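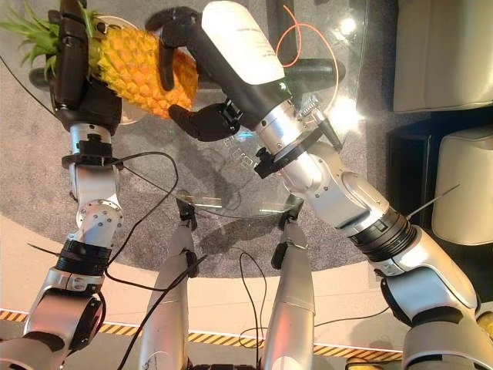
A pineapple and the round glass table, October.

October 25, 2023

I have been meaning to write about pineapples since August, when I brought one home from the market in Demstead and then could not bring myself to cut it for days. It sat there looking so cheerful! I kept walking past it and giving it a little pat on the leaves, and by the time I finally got the knife out, the bottom had gone soft and I lost a good third of it. You would think I'd have learned my lesson, but no, I have bought several more since then and I've dawdled over every single one.

My trouble is that I like a pineapple as a thing to look at almost as much as I like eating it. We never had fresh ones when I was growing up. Pineapple came in rings, out of a can, and it went on top of ham or into the bottom of an upside-down cake with a cherry in each hole, and I was well into my twenties before I stood in a kitchen with a whole one and wondered where on earth a person was supposed to start. (I started at the wrong end, for the record, and I had sticky elbows for the rest of the afternoon.)

A while ago I found a little secondhand book about table settings in a shop in Ellier, one of those places where the shelves go right up over the door and you have to ask for the ladder. It cost me 2 dollars and it smells like a cellar. There is a whole chapter in it on fruit, and the writer tells a story about a family in 1830 or so who rented a pineapple for a dinner party, set it in the middle of the table for everyone to admire, and sent it back the next morning uneaten. I can't vouch for the family, but I love the story. Imagine passing the potatoes all evening with that thing right under your nose and not being allowed a single bite.

That chapter got me thinking about what a pineapple needs in the way of a table, and I have come around to believing that it needs very little. I used to fuss. I had a runner and a pair of brass candlesticks and a bowl of limes, and the poor fruit looked like it was waiting for a bus in a crowd. Glass turns out to be just the thing under it, to my surprise. I was never a glass table person. They show every fingerprint, and you hear every fork you put down, and you can see everybody's shoes. But a pineapple has so much going on already, with all that diamond pattern and those wild leaves, that it's a relief to have something plain and clear underneath.
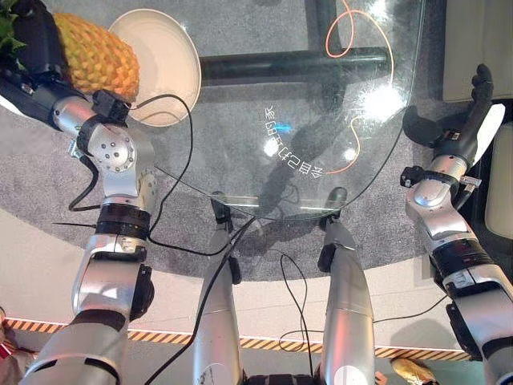
Plates are where I have changed my mind the most. For years I went for the brightest one in the cupboard, a big turquoise platter from the Gavrilă pottery that I bought on a trip and carried home on my lap, wrapped in two sweaters. I still adore that platter, but it argues with anything yellow. A plain round cream-colored plate with a thin raised rim is so much kinder to the fruit, and you really notice how the skin goes from yellow near the leaves to a deeper orange farther along. I also like that a small plate doesn't try to hold the whole thing. A pineapple on its side is going to hang over whatever you give it, and I've decided that's part of its charm, though if you're about to cut one you'll want a proper board with a groove for the juice.

As for standing it up or laying it down, I go back and forth. Upright is the classic way, and it does make a grand centerpiece if the bottom is nice and flat. Mine never seem to be. I had one last month that leaned so badly I propped it with a folded napkin, and then somebody reached for the napkin, and you can guess the rest. Lying down is safer, and you get the whole length of it to look at. Just watch where you point the leaves if there are children or good sweaters nearby.

Now for the picking out, which I am still learning. I smell the bottom. If it smells like pineapple, I buy it, and if it smells like nothing I put it back, and if it smells like the inside of a wine barrel I put it back a little faster. I've heard people swear by pulling a leaf from the middle, and I've tried it, and all I ever got was a leaf and a look from the man stacking melons. Weight is a better guide for me. I pick up two of the same size and take home the heavier one.

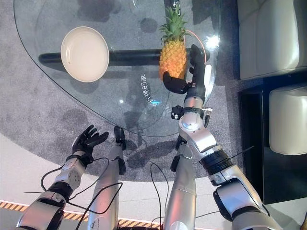
Color I don't put much faith in anymore. My best one all year was a greenish fellow from the Grollow farm stand that I only bought out of pity, and it was so sweet that I ate half of it standing over the sink. Since then I've had golden ones that tasted like wet cardboard. So I look, I enjoy the looking, and then I trust my nose.

Cutting is simple once you've made your peace with the mess. Off with the crown, off with the bottom, stand it up on the board, and slice the skin away from top to bottom in strips, following the curve. Go a bit shallow at first. The brown eyes that get left behind run in slanting lines, and you can take them out with little V-shaped cuts that wind around the fruit like a barber pole. It looks very fancy and it's really only patience. Then I quarter it, trim out the core, and cut each quarter into chunks. The core goes in a jug of water in the fridge overnight, with a few mint leaves if the mint is still alive.

If you'd like it warm, and on a gray October evening you might, lay the slices in a pan with some butter and a spoonful of brown sugar and leave them alone until the edges go dark. I had a few over rice pudding on Sunday and I've been thinking about them ever since.

I haven't had any luck growing the crowns, by the way. I've tried three times, twice in water and once straight into a pot on the kitchen windowsill, and each one sulked for weeks and then gave up. If you've managed it somewhere with real winters, please do leave me a comment, and tell me what you used for soil. There's another crown sitting by the sink right now and I would dearly like to give it a fair chance.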